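Robot Rules for Young Readers, Part 7

A robot rule says what a machine must do and must never do. At Wemix, rules are tried in a computer simulation first.

Rule 6: Keep clear space
A gripper must not touch an object before the program tells it to. Open tabletop is left between the two.

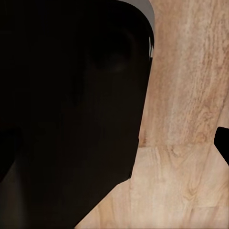 Rule 7: Line up, then close
The fingers stay open while the robot lines up with the edge of a board, one finger to each side. 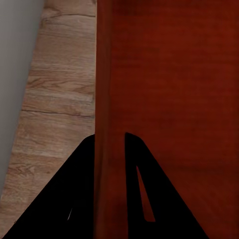

Closing is a separate command. If the fingers are not lined up, the robot must stop and back away.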